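Hastine race notes – read me first

Hi, I'm Elsa Suominen and I look after this set. It's 1000 rows of going reports and finishing times from the harness track at Hastine, typed up from the old paper race cards. I started it because Vilho Ahonen and I kept arguing over whether the inside draw matters on heavy ground (I still say it does!) and neither of us had anything to point at.

What's in it
One row per horse per race. You get the race number, draw, distance, going, finishing place and time in seconds. Drivers are in a separate file, drivers.csv, joined on driver_id.

Things to watch out for
The going was called by eye until Gerlach took over as clerk, so "soft" in the early cards can mean almost anything. 400 rows come from those years – filter on era = 1 if you want rid of them.
Six races in November were run over a shortened course in fog. I've left the times in but flagged them short_course, so please don't average them with the rest like I did the first time round.
A blank time means the horse broke stride and was pulled up. It doesn't mean zero.

Who helped
Aino Ruotsalainen checked the draws against the stewards' book and found 10 I'd typed backwards. Gleice Godoy wrote the import script.

Using it
Take it, chart it, argue with it. If you spot a mistake, send me the race number and I'll dig the card out.

Last updated 04/04/2026 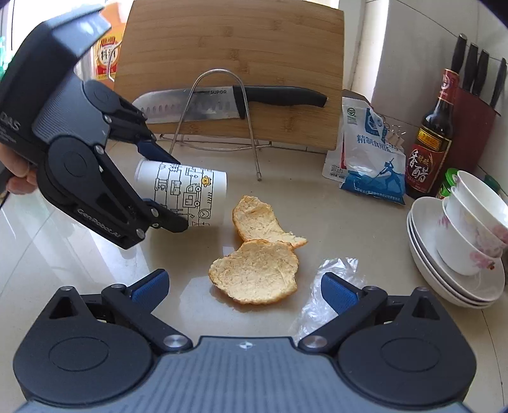
Fig. 1. Paper cup held sideways over the kitchen counter.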